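September, afternoon - milk handling, notes after the second round

Continued from the page with the freezer log. I write it again in clean form, so the others at Kumley can use it without asking me.

The question is still the same: does the expressed milk lose fat when we move it from container to container? The mothers' group in Trilell asked this in spring and we gave a very weak answer. Fat stays on the walls of the container, this is known for long time, but I want to see how big the loss is with our own bags and bottles, and with our own slow hands.

Samples: 14 portions of pooled milk, 60 mL each, all thawed overnight in the refrigerator. Half went from bag to bottle to feeding syringe, half went from bag directly to syringe. I swirled every bag gently before pouring. No shaking, please - with shaking I get foam and then the volume reading is useless.

The creamatocrit readings are in the Skoma sheet, second tab. I do not copy them here, last time I made a mistake in copying and we argued over a number that did not exist.

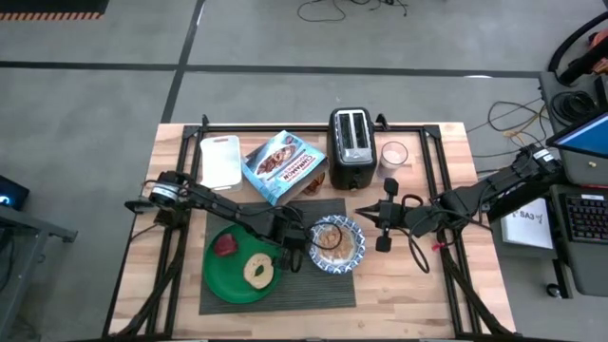

Ilse Sorrentino
Laboratory technician, infant feeding group, Kumley

What I noticed during the work:

- The direct route gives higher fat in most pairs. The difference is small, but it goes mostly in one direction.
- 2 pairs go the opposite way. In both of them the bag was the older type with the narrow corner, and I suspect that cream was left in the corner. I marked them and did not remove them.
- Warming matters more than I expected. When the bottle stood in the warm water for 8 minutes before pouring, there was less visible ring on the wall. I had not planned this as a variable, so it is only a remark.
- The smell of one portion was soapy. Probably lipase. The fat reading was normal, I kept it in.

Problem with the centrifuge: the lid switch is again not reliable. It started at the third try. If it happens to you, open and close slowly, do not push. I wrote to the service.

For the next round I want to fix the warming time for all portions and use only the new bags. Also the tubes should be read by two persons, separately, because my eye gets tired near the end and I think I read a bit too high. Roughly half of the tubes this time were read after lunch, the rest before, and I can not separate this effect from the route. My fault in the planning.

Open question for colleagues: do we rinse the bag with a little of the same milk and pour again? The mothers in Trilell say they do it at home. It is simple, and we never tested it. I would put it as a third route, if there is enough pooled milk in the freezer. Please write your opinion under this entry, with initials.

Still to do: label the racks, order capillary tubes, move the old bags to the lower shelf.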